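Speaker notes: Can a machine do the chores yet?
Róisín Hayes, February 26, 2026
Lillen evening talks, main hall

Opening

Thank Gunhild Grímsdóttir for the invitation. Ask people to put a hand up if they own a robot vacuum. Then ask who still owns a broom. Leave the hands up for a moment before moving on.

The question tonight is a narrow one. I'm not going to talk about whether robots will take over or whether they can think. I want to know whether a machine can do the dull jobs in a house or on a shop floor, all day, without someone standing next to it.

Short answer: a few of them, in the right room. Most of them, no.

What already works

Start with the washing machine, which gets forgotten because it is old. It does one job inside a closed drum. We do the sorting, the loading, the emptying and the folding. Same with the dishwasher. The machine got good at the middle of the job and left us both ends.

Say this slowly, it comes back later – the ends of the job are the handling. Picking things up and putting them down.

Robot vacuums: fine on a clear floor. Mention the sock. Mention my mother's rug with the fringe, but keep it short.

The laundry problem

A shirt has no fixed shape. Every time you drop it, it lands differently, and the machine has to work out where the collar is before it can do anything useful. Yanling Shi ran a folding trial at Coltus last December. They used the same 3 towels over and over and it went well. Then they used what was in the staff changing room and it went badly. I was there for the second part.

If anyone asks for figures, say that Yanling will be publishing them and I don't want to get ahead of her.

Kitchens

Wet plates, greasy pans, glasses that look like nothing to a camera. Loading a dishwasher is harder than it looks, and people in the same house can't agree on how to do it either. (Pause here, it usually gets a laugh.)

A machine that drops one mug in a hundred sounds good until you count the mugs.

Why the shop floor is easier

Hard floor, steady light, no children or pets. The boxes come in known sizes. You can move a fence or bolt a rail down to suit the machine. In a house you can't do that, or you can but your family will complain.

Jinlong Han's line at Gu handles 3,000 parcels a shift. The belts and rollers do nearly all of that, with no hands at all. The arms are there for the awkward moments, where something has to be lifted from one place and set down in another. When I visited, two people were still on the line for the things the arms wouldn't take. Soft bags, mainly, and anything long.

Ask the room: is that automated? I would say mostly. Jinlong says no, and he pays the wages.

Practising in simulation

Next slide. Give them time to look at it before speaking.
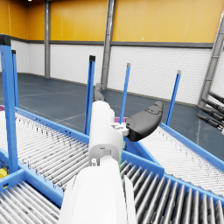
Slide 7: Gripper open over the roller conveyors. Simulated hall, computer-rendered.

Points to make with the slide up:

The rollers move things along. The arm's job is the pick and the place, and the gripper has two fingers to do it with. Compare with your own hand holding a bag of crisps.

Point out the blue rails and posts. A kitchen has nothing like them.

Everything on the slide is a computer model. You can try a grip there again and again and nothing gets broken. The trouble comes when you move to real goods. Friction is wrong, bags sag, labels peel. Shufen Xie at Skomo told me she expects to lose a good part of what she gained each time she makes that move, and she plans her year round it.

So where are we

Shop floor: yes for moving goods, often for stacking, sometimes for picking. Mixed and soft items still need people.

House: yes for floors and lawns. No for laundry, beds, or clearing a table after dinner. I would not buy anything that promises those this year.

If there is time, tell the story about the tea towel. If not, go straight to questions.

Likely questions

Cost – say it depends on the fitting more than the arm.
Safety – in the house this is the big one. An arm strong enough to lift a full pan is strong enough to hurt someone.
Care homes – Gunhild knows far more about this than I do, hand over to her.
When will it fold my shirts – I don't know, and I'd be wary of anyone who gives you a date.

Lights up, tea at the back. Return the clicker to the desk.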